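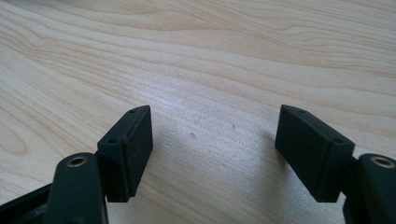 Looking after a wooden table top: speaker notes

Reading time: 3 minutes

Opening

Welcome people, say where the handouts are. Introduce myself: Aisling Duggan, I refinish tables and counters in Skeltville, mostly kitchen pieces that get used every day. The talk is on cleaning and everyday care. Stripping and sanding is the second talk, in February, so park those questions.

Ask who has a pale table at home. Ask who has a dark one. The pale ones get most of my time tonight.

Reading the grain

Leave the picture up while I talk. Point to the bands curving across the upper part, then the swirls near the upper left. Over to the right the lines run flatter. Same surface, and the lines change direction as you move across it.

Get people to look at their own table from the side, with the light low. You see the direction of the grain much better than you do standing over it. Wipe along the lines wherever you can. Where it swirls, go with the longest run of grain nearby and don't fuss.

Mention the two tiny specks. I don't say what they are, and at home you often can't tell either. Could be a crumb, could be a mark in the wood. Touch it lightly with a fingertip. If it moves, lift it off with a dry cloth before anything wet goes near it. If it doesn't move, leave it alone until the rest of the table is clean, then look again.

Don't scrape with a fingernail or a knife. I see a lot of short scratches around marks that would have wiped away.

The weekly clean

Dry cloth first, always. Grit under a damp cloth is what dulls a finish, and on pale wood the dull patch shows as a gray area when the light hits it.

Then a damp cloth. Show how damp: wring it, fold it, wring it again. Press it on the back of my hand and hold the hand up. There should be no drips.

One small drop of dish soap in a bowl of warm water is plenty. Two bowls if the table is greasy, one with soap and one plain. Dry it right after with a clean towel, and do the edges. People forget the edges and the underside of the lip, where water sits.

No vinegar on an oiled top. Someone will ask. I have had to redo tables after vinegar, and the owner usually had it from a relative.

Finish: oil or varnish

Ask who knows what is on their table. Expect few hands.

The drop test. Put one drop of water somewhere out of the way and leave it for 3 minutes while I talk about cloths. If it still stands up in a bead, the finish is doing its job. If it has gone flat and the wood under it looks darker, the table wants oil or the varnish has worn through. Wipe it up either way.

Sheen won't tell you much. A soft shine in the middle may just be the lamp overhead. Move your head and see if it moves too.

Oiling

Pass around the two sample boards, one oiled and one bare. Let them handle both.

Thin coat, with the grain, wait 20 minutes, wipe off everything that hasn't soaked in. It should not feel tacky when you stop wiping. A second coat the next day if the wood drank the first one. Most oils warm the color a little, so try it underneath before you do the top.

Rags: lay them flat outdoors to dry. Do not ball them up in the trash, they can catch fire. Say this twice and wait until people have written it down.

Questions I usually get

White rings from cups: leave overnight first. Many fade.

Felt pads under vases and lamps: yes, and change them when they get hard.

Sun through a window: pale wood shifts color over a year or so. Move the fruit bowl now and then or you'll have a circle.

Close

Sign-up sheet for the February talk is by the door. Collect the sample boards before people leave.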